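Why did the robot let go of the spoon?

A true story about a small mistake, for readers from eight years

Have you ever dropped a cup, although you were sure you held it well? Robots do this too. In this text I tell you how it happened in our workshop, and how we found the reason.

At Hurnance we teach robots to work in kitchens. A kitchen is difficult for a robot. A factory robot picks up the same part all day, always in the same place. In a kitchen every thing has its own shape, and people put it back a little differently each time.

Our robot is called Bollov. It has two arms, and at the end of each arm is a gripper. A gripper is a hand with only two fingers, which we call jaws. On the inside of each jaw there is a soft pad with small ridges, like the sole of your sports shoe. The pad bends a little around a thing and stops it from sliding.

One afternoon in March, Bollov had a simple job: take a spoon out of the basket, lift it, and lay it on the worktop. It had done this 300 times already. Then it took the spoon, lifted it, and the spoon fell on the floor. It tried again. The spoon fell again! After this we pushed the red stop button. This is the first rule in our workshop. When a robot does something strange, you stop it, and only then you start to think.

Was the spoon too heavy?

Timothée Deschamps put it on the scales. It weighed 50 grams, and Bollov can lift much more than this. So the weight was not the problem.

Was the robot too weak?

We gave Bollov a small sponge and asked it to squeeze. The sponge became flat. So the jaws were strong enough.

Was something wrong with the pads?

Seraina Trummer found it with her finger. She touched the left pad and it moved. It should sit tight, but one screw behind it was loose, and the pad could turn by 3 millimetres. That is as thick as two coins. When Bollov closed the jaws, one pad turned away, and the spoon had support from one side only.

You can try this at home. Hold a pencil between your thumb and your finger, with the soft parts of both. Now hold it with the soft part of your thumb and only the edge of your nail on the other side. Feel how easily the pencil turns.

But why did Bollov not notice it? The robot knew how far its jaws were closed, but it could not feel if the pad was straight. For the robot, everything was in order. An engineer calls this a hidden fault. A light bulb that does not shine is easy to see. A hidden fault you must go and look for. 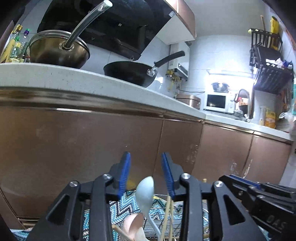
Things with a thin handle are the hardest for a gripper, and the round ones like to roll. A thick handle would perhaps not have fallen, and then we would have found the loose screw much later.

Seraina tightened the screw and put a drop of special glue on it, so that it cannot turn by itself. We also wrote a new rule on the door. Every morning, before the robot is switched on, a person must touch all the pads and check that they do not move. It takes 2 minutes.

And if it had been a knife? We thought about this too. Bollov does not work with knives, and no one may stand near it when the arms are moving. The spoon got a small scratch. We still use it for practice.

Words to remember

Gripper: the hand of a robot.
Jaw: one finger of a gripper.
Hidden fault: something that is broken, but you do not see it at once.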